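Gornlow Wire Sorting Set: README

Hi, and thanks for downloading. I'm Sigita Mägi, I put this set together, and I'm the one who answers the mail when a file won't open. I've tried to write down what I would want to know before spending a night training on somebody else's data. If you only read one part, read the one on known problems.

What you get

507 episodes of two-arm teleoperation on a messy little job: take a snarl of wires and cables on a tabletop, pull pieces free, and put them into containers. Every episode was driven by a person. There is no scripted motion anywhere in the set, so expect pauses, second tries and a fair bit of dithering (mostly mine, I'm the slow one).

Each episode folder has the video streams, joint positions for both arms, gripper openings, and a short text file with the instruction the operator was given. Video and joint data run at 30 frames per second and share one clock. The version you have was frozen on December 3, 2019. If your copy has a file called splits_old.txt, please delete it and download again, that was my mistake.

The cell

Both arms ride on one rail along the near edge of the table, and we drive them from outside the panels. The fixed camera sees the whole working area, so when I check an episode I nearly always start with that stream. The tabletop is speckled, which is lovely for camera alignment and awful for spotting thin pale strands. We kept it anyway! Your workbench probably isn't plain gray either.
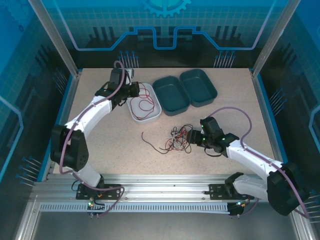
The job, as operators heard it

The instruction is deliberately loose. Most of them are some version of "clear the wires into the containers," and a smaller number name one thing, like "put the black cable in the tray." I didn't tell people which arm to use or where to grab first. What I did ask for:

- Start with both grippers open and above the table.
- Don't yank. If a strand is caught, let go and come at it from another side.
- Say "stop" out loud if you lose track of an arm, then end the episode.
- Leave failures in. I want them.

That last one took some convincing. People hate leaving a bad run on the disk, and in June I found out that an entire batch had been quietly trimmed to look nicer. We threw it out and recorded it again.

Wrist views

Use them! The fixed view is fine for working out where things are, but it won't help much once a finger is in among the loops. My first baseline ran on the fixed view alone, and it would close the gripper just above the table, very confidently, on air. Adding the wrist streams fixed most of that. Be warned that they're busy. Cables pass close to the lens and blur, the fingers sit in the corners, and pale strands can look a lot like the table underneath them.

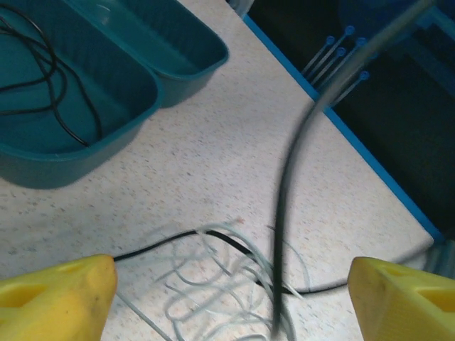 I left all of those frames in. My feeling is that a policy that only ever trains on clean frames is going to be surprised the first time something swings past its camera, and I'd like mine to get over that early. If you disagree, the blur score in each episode's index file makes it easy to filter. I tried a cutoff of 80 and didn't love the result, but your mileage may vary.

Splits

400 episodes are for training and the rest are held out. I split by recording session, so a held-out tangle shouldn't be a near copy of one your model has already seen. Please don't reshuffle and then send me your amazing numbers.

Known problems

Gripper opening is the commanded value, not the measured one. When a finger is squeezing a thick cable the two don't agree, and I only caught this late.

The success label is one person's opinion. Obradović and I labeled separately for a while and disagreed mostly about strands hanging over a rim. We settled on calling that a fail, but early labels may be kinder.

Lighting hardly changes across the set. Don't expect a model trained on this alone to cope with a window.

Loading it

The reader script is called prandisano and lives in the tools folder. Point it at an episode folder and it hands back synced frames and joint values. It's slow on the first run while it builds its index, so go get a coffee.

Using it

Free for research and teaching. For anything commercial, write to Skadomico first. If you find a broken episode, send me the folder name and what you saw, and I'll add it to the skip list for the next release.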